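Re: [sim-users] gripper stays open after reset
From: Gumaro Figueroa
Date: 1/18/24

Cirilo Manríquez wrote:
> We have the Nonberg build running headless and every so often the
> gripper ignores the close command after an episode reset. No error,
> nothing in the log, the planner thinks it has hold of something and
> drives off. Has anyone else run into this? I'm on the May release
> with the stock controller.

Hi Cirilo,

Yes! Same thing over here, and it ate most of my week, so let me save you some of that. I ran 1000 resets overnight in the Xolalpa rooms (the ones with the cobblestone floor and the big splatter painting, if you've ever loaded them) and got 7 bad ones. In every bad one the fingers were wide open and the controller was reporting "closed" quite happily. I only caught it when I started saving the wrist view at the step where the grasp check runs.

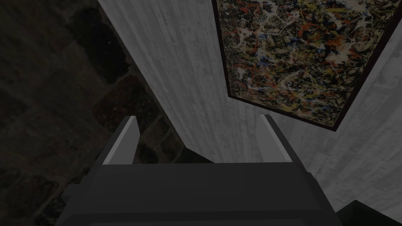

My first guess was physics, so I messed with friction and contact settings for a whole afternoon. Waste of time - the bad resets came back at the same rate. Then I printed the joint targets next to the joint positions and there it was. The reset clears the positions but keeps the last target in the buffer, and if your close command lands in the first 3 steps it gets compared to the old target and thrown out as a duplicate. After that the status flag just echoes the target.

What I'm doing for now is writing the open target by hand right after reset, waiting until step 4, and then sending the close. I've done 1125 resets that way without a bad one. I also changed my grasp check to read the finger positions and ignore the flag completely, and I'd do that even if you skip the rest. The Brondbridge folks load this same controller on a real arm, and I really don't like the idea of it swinging away thinking it's holding a part.

I haven't tried it headless, so if you still see it on your side send me the target dump and your step size. I can post my patch too, it's short but pretty ugly right now.

Gumaro

Recent threads
- Valero importer drops wall textures
- Wrist view too dark in Xolalpa rooms
- Nonberg headless build, missing library
- Step size and contact jitter

This archive uses cookies to remember your list settings. Accept | Manage cookies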